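Troltthorpe Clear Bin, handled

Kitchen and dining storage > Bins and totes
Item no. 2568
Sold singly or in sets of 2
Page updated 6 March 2022

We started stocking the Troltthorpe bin in February after Kai-wen Fung, who buys our kitchen storage, had been using one at home for her picnic dishes and would not stop talking about it. She was right to go on. It's a plain clear bin with a good solid rim and a handle molded into the side, and it does the job of a cupboard shelf in a house that has run out of cupboard shelves.

What we like most is that you can see what you own. The plastic has a light frost to it, so the contents don't glare at you from across the room, but a cup still looks like a cup through the wall and you can tell the big bowl from the small ones without taking anything out. If you've ever opened three identical gray totes looking for the salad bowl, you'll know why that made us happy.
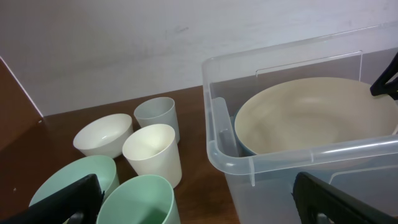 Start with the biggest bowl. Set it flat on the bottom of the bin, right way up, and it becomes a second container for everything else — smaller bowls nest inside it, and cups can go in on top with their rims down. Tapered cups are the best kind for this because they stack into each other, and a stack of cups lying on its side will often fill the gap a round bowl leaves in a corner. We've packed ours both ways and still can't agree on which is better. Kai-wen puts the cups in first. The rest of us think that's odd, but her bin does close up neatly on the shelf.

Plastic tableware is a natural match. It's light, it doesn't chip when it knocks against the side, and the whole load can be lifted with one hand on each end. You can certainly keep stoneware in here too, though we'd put a dish towel between the pieces and carry it from underneath. The handle is there for pulling the bin toward you and for steadying it as you lift. Please don't hang a full load of plates from it.

The rim deserves a paragraph of its own (we did say we were fond of this thing). It's thick and rounded at the corners, and it stays comfortable in the hand even when the bin is heavy. Cheaper bins tend to have a thin edge that bows outward the moment you pick them up, and then the base sags and everything slides to the middle. The Troltthorpe keeps its shape. Run a finger along the inside and you'll feel the wall step in under the edge, and that fold is where most of the stiffness comes from. 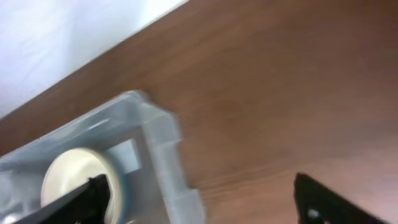 It's every bit as useful outside the kitchen. Tape, string, scissors, batteries, the charger for something you no longer own: all the things that live in a drawer until the drawer won't shut. One customer in Amcombe keeps her gift wrap supplies in one and her sewing in the other, and she wrote to say she has finally stopped buying tape she already had. We can't promise you that, but we're rooting for you!

For small loose items, lay rolls of tape flat along one side and stand taller things against the opposite wall. If you have lots of really tiny pieces, use a few lidded tubs inside the bin. The floor is smooth, so beads and screws will travel.

Cleaning is easy. Warm water, a soft sponge and a little dish soap will take care of most things, and a towel dry keeps water marks off the clear parts. Skip scouring pads and gritty powders, which scratch the surface and turn the frost patchy. Sticky residue from labels comes off with a dab of cooking oil left to sit for a few minutes before washing. We hand wash ours and suggest you do too.
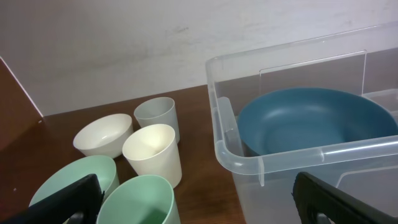

A word about colors, as we're asked a lot. The bin comes in clear only. The Nurkau tableware we sell on the next page comes in several shades, and mixing them is half the fun — pale greens and creams look lovely together through frosted plastic, and a different color for each person in the family settles the question of whose cup is whose. There is no need to buy a matching set. Most of us on the shop floor have a jumble of bowls gathered over years, and the bin is very forgiving of a jumble.

If you want something with more height, look at the Huang tall tote (item no. 272). It's better for bottles and cereal boxes, but you lose the easy reach to the bottom, and for bowls and cups we'd choose this one every time.

On the table, the bin sits flat and slides without much noise. We'd still lift it on a polished or oiled top, particularly when it's full, as a bit of grit caught under the base can leave a line in the finish. A cork mat or a folded cloth under it is plenty if it's going to live there for good. 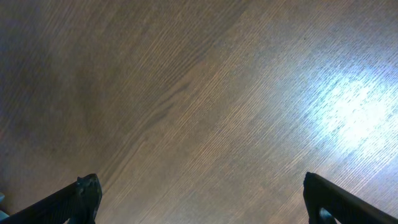

Wood tabletop, medium brown, with the light on the finish.

Delivery and returns

Bins ship in a plain carton with paper around the corners. Sets of 2 come packed one inside the other. Please check the rim and handle when you unpack, and tell us if anything is cracked so we can send a replacement. Unused bins can come back to the Amcombe shop or by mail, and the original carton is helpful if you still have it.

Questions about fit? Measure the inside of your shelf, front to back as well as side to side, and send us the numbers. Kai-wen answers those messages herself and enjoys them more than she lets on.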